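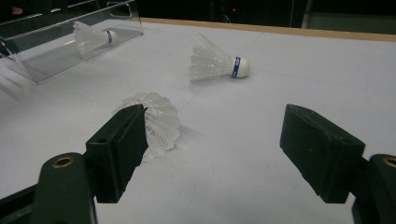 Reading time: 3 min

Week 4 handout: Reading a restaurant review

Most of what gets written about food online is one person, one plate, one visit. Start from that and be suspicious of the rest. A reviewer who says a taco stand "has gone downhill" has usually eaten there twice, years apart, and is comparing a lunch with a memory of a lunch. Three white plastic shuttlecocks on a white tabletop look like the same object three times over, and a casual reader assumes three bowls of soup from one kitchen are alike in the same way. They aren't. The cook changes, the stock sits longer, somebody runs out of limes. Before you believe a verdict, find out how many bowls it rests on.

Our case for this week is the Bolger, the lunch counter in Skavbridge that half the local food pages call the best fish soup in town. I asked you to read two of the pieces. Grigoris Margaritis wrote his after a single visit in July and spends 400 words on the room before the spoon goes in. Eftychia Tsakiris went back several times, ordered the same thing, and wrote down what she paid and when she sat down. Her piece is duller. I trust it more, though she knows the owner and says so only near the end – I would have put that first.

Things to mark in the margin as you read:

- Words that can't be wrong: "authentic," "elevated," "honest," "like grandma's." Whose grandma?
- Claims about the kitchen that the writer could not have known from the table.
- Whether the writer paid.
- Whether anyone else at the table disagreed, and whether we hear what they said.
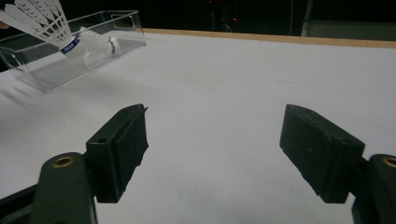 Course Reader, p. 12

Star ratings get their own section, mostly so I can complain about them. Favau, the listing site many of you use, shows the Bolger with 1017 ratings and a very good average. Markos Bakalis argued in last week's discussion that a number that large has to mean something. Maybe. It means a lot of people pressed a button. It doesn't tell you who was asked, what they ate, or how many got a free dessert for it. People who found lunch merely fine tend not to write in. I'd take one careful paragraph over 1000 stars, and I'd still check the paragraph.

"Best in town" deserves the same treatment. Ask how many fish soups the writer tried. Margaritis names one other, at the Ritari, and he had it "a while back."

For next time: eat the same dish from the same place on two different days. Write a page on each before you reread the first. Cheap is fine, and toast at a diner counts. Leonidas Athanasiadis has agreed to let us use his draft in class, so read it and bring one objection you can defend.

Related handouts
Week 2: Describing taste without adjectives
Week 3: Who paid for lunch?
Week 5: Menus and what they leave out
Guest notes: Lambros Karamanlidis on fries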